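탁상형 로봇 팔 작업대의 구획 및 정리 기준

본 지침은 포소우(Fosow) 공방 이용자가 탁상형 로봇 팔로 소형 물품의 집기 및 옮기기 작업을 할 때 지켜야 할 사항을 정한 것이다. 가정 내 작업실에서도 같은 기준을 적용할 수 있다.

1. 작업 구역의 표시
작업 구역은 상판과 명확히 구분되는 색의 테이프로 표시한다. 밝은 목재 상판에는 검은색 테이프가 적합하다. 테이프는 직선으로 붙이고 모서리에서 들뜨지 않도록 눌러 마감한다. 들뜬 부분은 덧붙이지 말고 떼어 낸 뒤 새로 붙인다. 작업 대상물은 구역 안에만 두며, 공구와 필기구는 구역 밖에 보관한다.

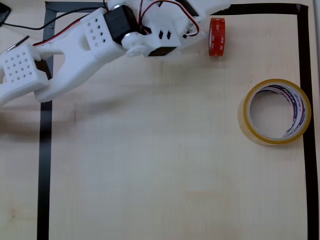 제42호

2. 대상물의 배치
테이프 롤과 같은 원통형 물품은 세워 둘 때와 눕혀 둘 때 집는 방법이 다르다. 세운 롤은 굴러갈 수 있으므로 팔을 움직이기 전에 정지 상태를 확인한다. 눕힌 롤은 그리퍼가 벌어지는 폭보다 바깥지름이 큰 경우가 많으니 가장자리의 두께 부분을 집도록 설정한다. 대상물 사이의 간격은 200mm 이상을 권장하되, 상판이 좁으면 한 번에 하나씩 올려놓는다. 대상물의 무게는 200g을 넘기지 않는다.

3. 배선
서보 모터의 전선은 관절이 끝까지 움직여도 당겨지지 않을 만큼 여유를 둔다. 다만 늘어진 고리가 대상물이나 그리퍼에 걸려서는 안 된다. 상판 위를 지나는 케이블은 팔의 뒤쪽으로 돌린다.

4. 집기 동작
처음 다루는 물품은 저속으로 시험한다. 손가락 두 개가 물품의 양쪽에 고르게 닿는지 살피고, 한쪽이 먼저 닿으면 동작을 멈춘 후 위치를 다시 맞춘다. 표면이 매끄러운 롤은 조이는 힘을 단계적으로 올린다. 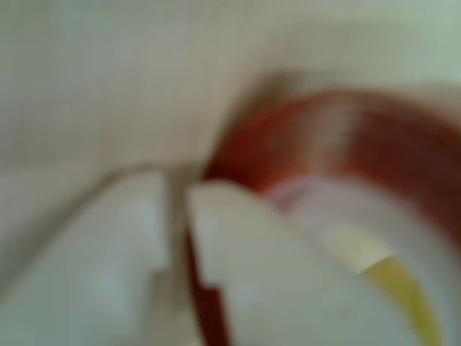
힘을 올리는 중에 롤의 형태가 눌리거나 옆으로 밀리면 즉시 직전 단계로 되돌린다. 동작 중에는 구역 안에 손을 넣지 아니하며, 물품을 바로잡을 때에는 반드시 전원을 차단한다.

5. 종료 후 정리
팔을 대기 자세로 되돌리고 전원을 끈 다음 대상물을 수거한다. 상판은 마른 천으로 닦는다. 구획 테이프는 약 700회 작업마다 점검하고, 접착제 잔여물이 남으면 플라스틱 주걱으로 제거한다. 점검 결과는 작업대 일지에 기재한다.

지침 관리: 메레리드 프라이스(Mererid Price)
검토: 소잉 궉(So-ying Kwok)
개정 의견은 9월 말까지 서면으로 제출한다.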